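The Case Against the Meal Plan

Every August the meal-planning apps come back around, and every August I am asked to believe that 20 minutes of tapping will fix dinner. I paid Lemau 90 dollars for a year of it. It offered me 1,128 recipes. I cooked the same six.

The pitch is that we waste food because we lack a plan. I doubt it. I waste food because I get home at seven, tired, and the plan says lentils.

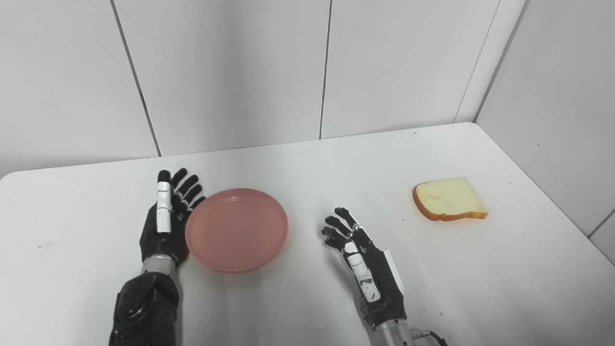 Ranida, the app my sister swears by, sends a reminder at four to thaw something. She ignores it and makes toast. Toast is a fine dinner, and it has never needed a subscription. If these companies have proof that their users throw out less, I'd like to read it before I renew.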